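The Toaster Years

1. Gunnel's table

When my aunt Gunnel Brekke moved out of the big house she gave me two things, a toaster and a piece of advice, and I only wanted the toaster. The advice was that you should never let a man called Holger near your breakfast. She'd been married to Holger Solheim for most of her life so I suppose she was entitled to it, but I didn't know any other Holgers and it seemed a bit specific.

The toaster was white and took two slices, and it had a temper. You could put in two bits of the same loaf, cut by the same knife, and one would come out like a roof tile while the other was still thinking about it. Gunnel said you had to put yours in the front slot and give the back one to guests. She did this for years. I was a guest for a lot of those years, so I'd eaten a great deal of warm bread at her place without ever knowing there was a better slot going!

I took it home on the bus, wrapped in a bath towel, with the plug hanging out of the bag and knocking against a stranger's knee the whole way to Cirkow Street. He was very nice about it. He asked me what make it was and I said I'd no idea, the badge had gone before I was born, and he said his mother swore by a Privent. Then we both looked out of the window until his stop.

My flat was over the Lavoie bakery, up 40 stairs, and this is where I should admit that buying a toaster's worth of sliced bread when you live above a bakery is a funny sort of thing to do. Gwenllian Edwards ran the shop and she took it personally. Every morning she'd hear me coming down and shout through the side door.

"Toast again, was it?"

"Just the one slice."

"I can smell it, you know. It gets into my buns."

She started leaving things for me. It was nothing much at first, the end of a plait or a roll that had gone a funny shape in the oven, always in a paper bag hung on my door handle. Then came the triangles. They were flaky and orange-gold on top, with layers you could have read like the pages of a book, and they went absolutely everywhere when you bit them. I found flakes in my slippers, and one in a library book that I'd already taken back (the librarian mentioned it).

I never asked for them and she never mentioned them. I'd eat one on the stairs, feel terribly guilty, then go back up and make toast so the kitchen would smell right.

This went on until October, when my friend Hye-jin Do came to stay. Hye-jin can't leave a thing alone if there's a question in it. She watched me eat a pastry standing up at quarter past seven and then put a slice of bread in the toaster for no reason she could see, and she put her coffee down.

"Which one do you like?"

"Both," I said.

"No. Which one do you like?"

I said it wasn't as simple as that, there was Gunnel to think of, and the front slot, and the bus. She said it sounded perfectly simple to her and she'd help me settle it in the morning, properly, sitting down, with plates. She's a schoolteacher. I went to bed quite nervous.

In the morning she'd smoothed a brown cover over the table and got out the pale green plate, the good one, and set the pastry in the middle of it with its point towards the toaster, like an accusation. My slice was in the front slot, of course. I do have standards.
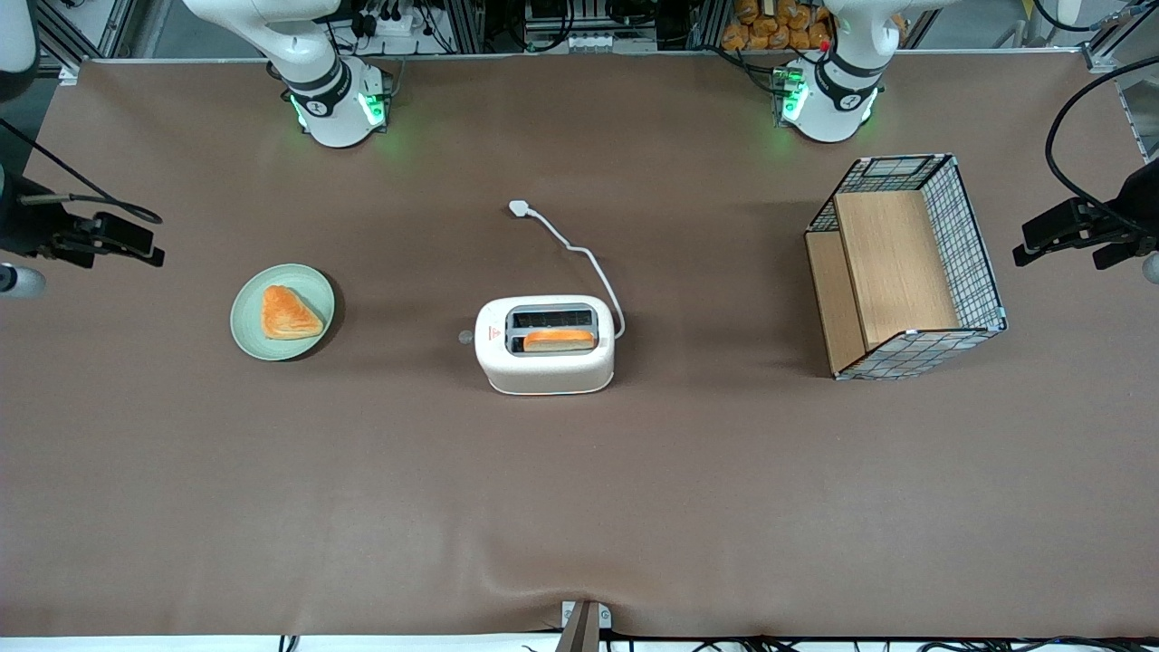 2. The verdict

I sat there for ages. Hye-jin had a pencil.

"Take your time," she said, in the voice of someone with a train to catch.

So I had a bite of the pastry, and it was lovely, it was always lovely, butter right through to the corners. Then I had my toast with nothing on it, which was her rule and a cruel one. It tasted of warm bread and very slightly of Gunnel's kitchen, the old one, with the radio on and Holger doing the crossword out loud and getting it wrong. I hadn't thought about that in years. He used to reach across while she was looking for her glasses and swap the slices over, so that he had the front one. She'd look down and there'd be this pale floppy thing on her plate, and she'd never say a word!

I laughed so much I got crumbs up my nose. Hye-jin wrote something down and wouldn't show me.

I rang Gunnel that evening and told her I finally understood about the Holgers. There was a long quiet on the line.

"He thought I didn't know," she said. "I used to put his name on the back one in my head, just to see how long he'd keep it up. Fifteen years, that was."

"Do you want the toaster back?"

"Goodness, no. I've got a new one. Both sides come out the same." She sniffed. "It's very dull."

The next day I went down the stairs and, before Gwenllian could shout, I asked if she'd like to come up for breakfast. She wiped her hands and looked at me as if I'd asked her to go to sea.

"Will there be toast?"

"There will."

"I'll bring the butter, then," she said, and she did, and I gave her the front slot.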